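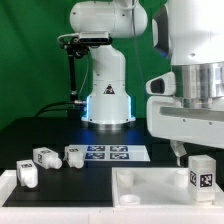 Week three with the Bevik tabletop cell kit from Moltex. Posting notes as I go for anyone weighing it up. I paid for this one and have no arrangement with the seller. Thread.

Config first. Two arms, the fiducial calibration board, a fixed overhead camera mount, the tagged part set, and a software license for one seat. List price for the kit without arms is 2,459. Arms are quoted separately and you can bring your own if the controller is on the supported list.

Our task is sorting and placing small nozzle parts. Each part is a rectangular block with a short cylindrical nozzle, and it carries square tags. Start poses are mixed: some upright, some lying on their side. Goal is upright in the tray.

Calibration. The board has four markers in two rows of two. You lay it flat between the arms, run the routine, and get a transform for each arm plus a residual. Documentation says five minutes. First run took me 25, mostly because the wizard doesn't tell you which arm it wants to move next.

Later runs are quick. I now recalibrate at the start of each session and after anything gets bumped. The residual is logged to a plain text file, good choice by whoever did that.

Do not slide the board after calibrating and then expect the board frame to follow. It doesn't track live. Page 106 of the manual says so, in a footnote.

Tag detection. Tags on more than one face matter. An upright part showing a front tag and part of a side tag gives a stable pose. A part on its side with a single tag at a steep angle gives a pose that flips between two solutions. You can see the flip in the viewer as the axes jump.

Fix for the flip: turn on the ambiguity filter (off by default) and require five agreeing frames before a pick. Costs a fraction of a second per part.

Numbers. 999 pick attempts logged across two weeks. 60 failures. I sorted them by hand from the logs. Largest group was bad pose on parts lying down. Second was the gripper finger touching a tray post on approach. The rest were me, wrong config loaded.

The post contacts are a planning problem. The shipped collision model for the tray is a flat box and leaves out the posts. I added three cylinders to the model and that whole group of failures stopped. Moltex support has my file and says it goes into the next release.

Two-arm coordination. Workspace is shared and tight. The scheduler locks the middle zone so only one arm enters at a time. Safe, slow. There is an overlapping mode, marked experimental. I ran it for one afternoon, got two protective stops, and went back to the lock.

Cabling. Plan it before you mount anything. The camera on an arm needs slack for the full wrist range and the kit ships one length of cable only. I ordered a longer one. Also route the base cables behind the arm, away from the parts mat.

Lighting. Black tabletop, white parts, plain green fabric behind. Contrast is fine. Glare on tags near a window was the bigger problem in the morning, so the blinds stay down until noon.

Reply to Zbigniew Adamczyk, who asked about the Malinowski kit: I used it for a short job in Drelldale last May. Better manual, better cable set. Calibration there was a one-arm routine done twice, and the two arms never agreed as well as they do on the Bevik. For one arm I would take the Malinowski.

License note. One seat means one machine, not one user. Moving it to another PC needs an email to support. Mine took a working day. Ask about this before you buy if you have a separate dev box.

What I'd want changed — posts in the tray model, ambiguity filter on by default, a second cable length in the box, and a wizard that names the arm before moving it. All small.

Keeping it. Next job is swapping the tray for one of our own and redoing the pick logs with the filter on from the start. Collision file is free to anyone who asks, send me a message and say which software version you're on.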